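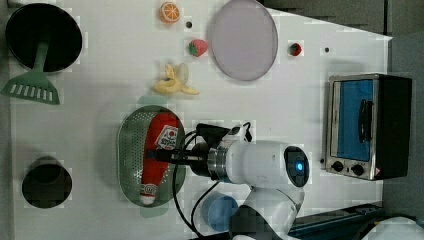 So I've finally given up sugar in my tea. Six weeks now, and I still reach for the bowl every single morning, but the real news this month is that I've started walking to work along the old canal and I can't believe I left it so long.

It's 80 minutes door to door if I go by Cernthorpe lock (less if I cut behind the allotments, but the mud there in January is something else). The first week I hated it. My boots leaked, I got the timings wrong and turned up to a meeting with leaves in my hair. By the second week I'd bought proper socks and stopped looking at my watch, and now I get a bit cross when it's raining hard enough to need the bus!

My old neighbour Vilhjálmur Bech put me on to the route years ago. He used to do it in August with his shirt sleeves rolled up and a flask under one arm, and I'd wave at him from the top deck of the bus and think, rather you than me. Sorry, Vilhjálmur — you were right.

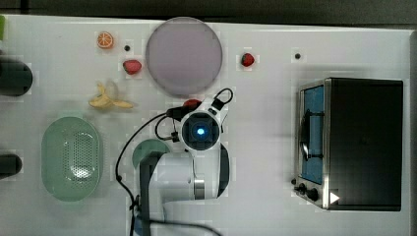
## Things I've seen on the way

A heron, most mornings, on the same post by the footbridge. Two men trying to get a sofa onto a narrowboat. A boat called Curnance with tomato plants still on the roof, all dead, poor things. And a lot of dogs, whose names I now know much better than their owners'.

I've also got very fussy about breakfast, as it's a long way on a slice of toast. Porridge is best, though I burnt two lots last week and had to leave the pan soaking until I got home.
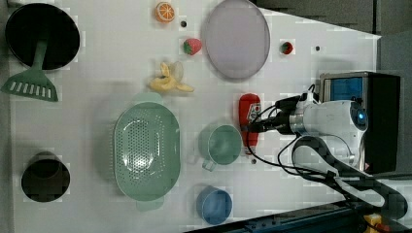 Anyway, the plan is to keep going until the clocks change and then see about doing it both ways. The trip home is the harder one, all dark towpath and tired legs, and I'll want a better torch first. If you've got one you like, tell me in the comments, and please nothing that costs more than my boots did.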